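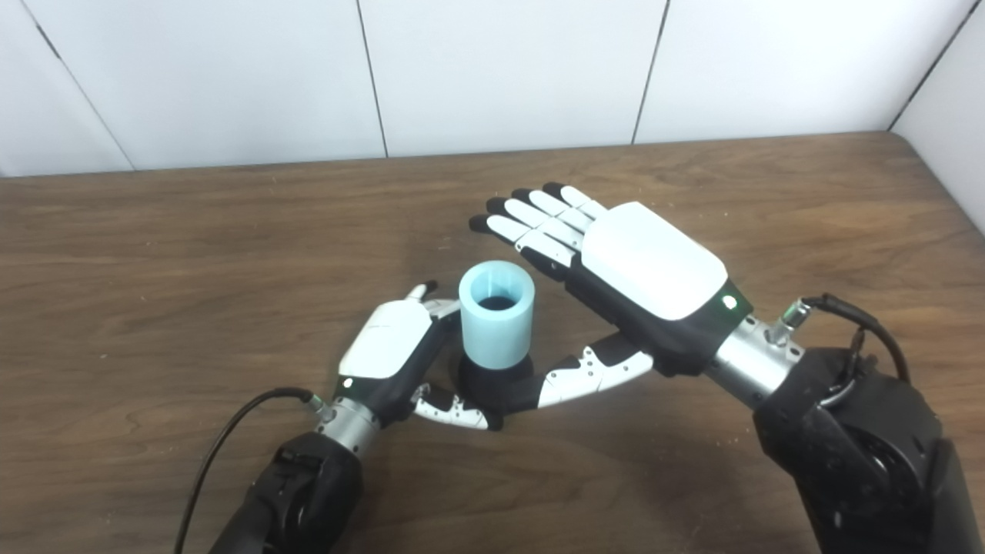

Cup keeps getting knocked over, and the table it stands on is marking

Posted in Tables, Desks and Surfaces
Viewed 1,659 times

Agata Morelli

I have a brown wooden table pushed back against a white paneled wall. On it I keep a small light blue cup for water while I work. The cup is a roughly cylindrical tumbler. It is light, and it tips if a sleeve catches the rim when it is less than half full.

I have two separate problems and would like to deal with both before I refinish the top in May.

First, stability. I have tried standing the cup in a weighted holder with a rounded base. It stays up much better, but the bottom of the holder is hard and I can feel it drag when I slide it. Is there a lining that will not react with the finish? I used a rubber disk from a kitchen drawer on another table and it left a dull ring that never came out.

Second, the finish. I believe the table has an oil finish, but I bought it used and have no paperwork. The grain is streaky, with dark and light bands, so small marks are hard to see until the light is low. I have one pale ring near the front and some fine scratches running across the grain. I would like to know whether the ring can be treated alone or whether the whole top has to be done.

The table is 58 inches long. I can't easily move it away from the wall, so anything that needs access to the back edge is a problem.

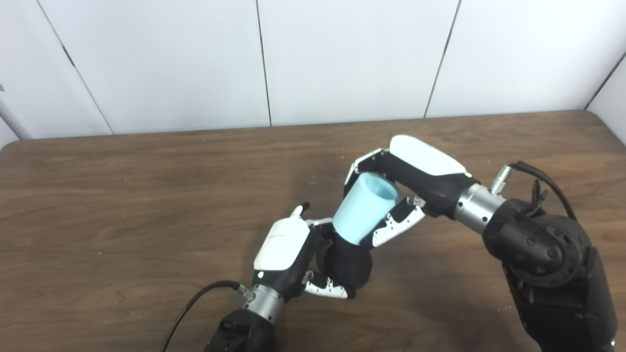
The cup gets picked up and put down all day, so whatever goes under it has to stay attached to the holder. I don't want a coaster. It ends up under paper and I set the cup down beside it.

torby

Taking the lining first. Your dull ring was most likely plasticizer moving out of the disk and into the finish. Soft rubber and soft vinyl both do it, oil and lacquer are both affected, and heat makes it worse. Clear stick-on bumpers vary too much to recommend without knowing what they are made of.

Use wool felt or cork. For a holder that gets slid around I would choose felt, 2 mm thick, with an adhesive back. Procedure:

Wipe the underside of the holder with rubbing alcohol and let it dry.
Trace the flat part of the base only. If the sides are rounded, do not run the felt up onto the curve. It will lift there first.
Cut slightly inside the line.
Press it down and leave it overnight under a book before use.

Felt picks up grit. Brush it out now and then, and replace it when it feels stiff. Your fine scratches probably come from grit under something hard, and a dirty felt pad will make the same ones.

Felt also holds water. If you spill, take the holder off the table and let it dry upside down. If you spill often, use cork instead and accept that it slides less easily.

Now the finish. Put a drop of water on a hidden spot, such as the underside of the front edge, provided that part was finished too. If the drop darkens the wood within a few minutes, you have oil that has worn thin, or bare wood. If it beads and stays beaded, you have either a film finish or oil in good condition, and the test doesn't tell you which. In that case try a cotton swab with denatured alcohol on the same spot. Shellac will go tacky. Most cured oils and varnishes will not.

A pale ring is usually moisture in the finish and not in the wood. On oil you can often treat it alone. Rub along the grain with fine steel wool and a little of the same oil, wipe it all off after ten minutes, and check the next day. On varnish, don't start with steel wool.

The back edge can wait. Tape paper to the wall above it and work up to the edge with a folded cloth.

Lay used oil rags flat outdoors to dry. Do not ball them up, as they can self-heat and catch fire.

ollari

just get a heavier cup

ikeda_l

Agree with torby on felt. One correction: overnight is short for some adhesive felts. Mine crept sideways until I left it alone for 2 full days.

On spot treatment, streaky grain helps you. A patch with slightly more sheen is hard to find among bands that already differ in tone. I did a ring on a similar top and can only locate it by crouching at the end of the table with a lamp. On an even, pale wood I would have done the whole surface.

The cross-grain scratches are another matter. Oil will darken them before it hides them. Sand along the grain with 320 paper, very lightly, then oil. If they still catch a fingernail after that, leave them for May and do the top in one go.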